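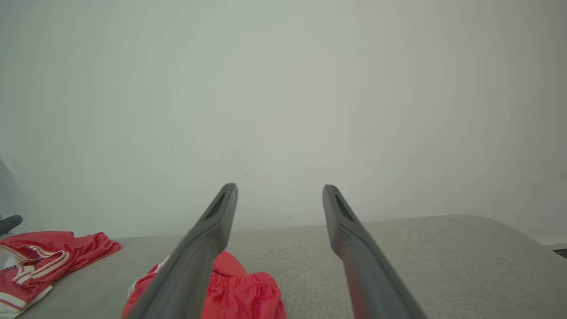

The Dollunholm Circle reads and talks about women's unpaid work: the cooking, the minding, the sitting up with sick relatives, and all the remembering of birthdays that goes along with it. We began with a handful of neighbors in the Adjei building, and we still like things homey. If you picture light gray upholstery with a fine weave, the kind you can sink an elbow into while you argue about wages for housework, you have the mood of our evenings pretty well. Answers to the things people ask us most are on this page, so have a read before you write (though we do love getting mail!).

Do I need to have read any feminist theory?
Not a word of it. Some of us have shelves of the stuff and some of us came in off a night shift and had never opened a book on the subject. We send out a short reading, never more than eight pages, and if you only get through the first two you'll be in good company.

Are men welcome?
Yes, and a few come regularly. Kojo Odoi joined in May after his mother fell ill and he found himself doing her laundry and her bills, and he has had a lot to say since then about who gets thanked for it.

What is the Iludberg diary?
It's our little time-diary project. You write down your household work for five days, in any notebook you like, and we talk it over as a group. We've collected around 600 pages so far, and Elikem Quartey is typing them up, bless her.
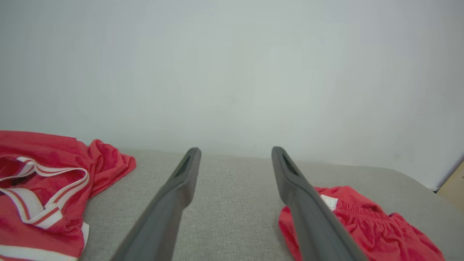

Gray woven fabric, up close.

Does it cost anything?
No. There's a jar for tea money, and you can walk past it.

Can I bring my children?
Please do! It would be a funny sort of group on this subject if you couldn't. The Fliketport room has a rug and a box of crayons.

Page last updated 4/7/06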